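Der **Knabberkasten** (regional auch *Tütenkiste*) ist ein offener, meist hochwandiger Behälter, in dem kleine Snackpackungen für eine gemeinsame Runde gesammelt und auf den Tisch gestellt werden. Man findet ihn in Vereinsheimen, Teeküchen und Spielzimmern, also überall dort, wo man gern länger sitzen bleibt und zwischendurch etwas zum Knuspern haben möchte.

## Herkunft und Gebrauch

Im Spielkreis Climberg gehört der Kasten seit jeher zum Kartenabend — gefüllt wird er, bevor die ersten Gäste kommen, und zwar in aller Ruhe vom Vorratsbord aus. Üblich sind dort 12 Päckchen für einen Tisch, wobei die großen Tüten zuerst hineinkommen und die kleinen in die Lücken wandern dürfen. Als Unterlage dient gern ein mit grünem Filz bezogener Tisch, auf dem sich die bunten Packungen vor dem Einräumen auslegen und nach Sorten ordnen lassen.
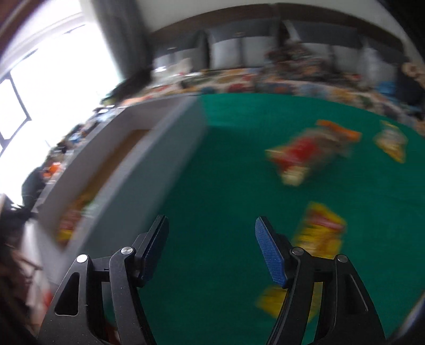 Horácio Lobo hält vom Sortieren allerdings wenig: Wer erst lange nach Salzig und Süß trenne, der habe am Ende zwei ordentliche Häufchen und lauter hungrige Freunde, und überhaupt schmecke die Tüte am besten, die man blind herausziehe.

## Bauformen

Verbreitet sind schlichte Kartons, daneben Kästen aus Holz oder Blech. Die in Plotton gebräuchliche Form hat zwei Griffmulden und fasst bequem 8 große Tüten, während man in Drosard flachere Kästen bevorzugt, damit auch die Kinder hineinschauen können. Hohe Wände haben freilich ihren eigenen Reiz, denn die Packungen stehen darin aufrecht und knittern nicht so leicht.

## Siehe auch

- Vorratsbord
- Kartenabend
- Filztisch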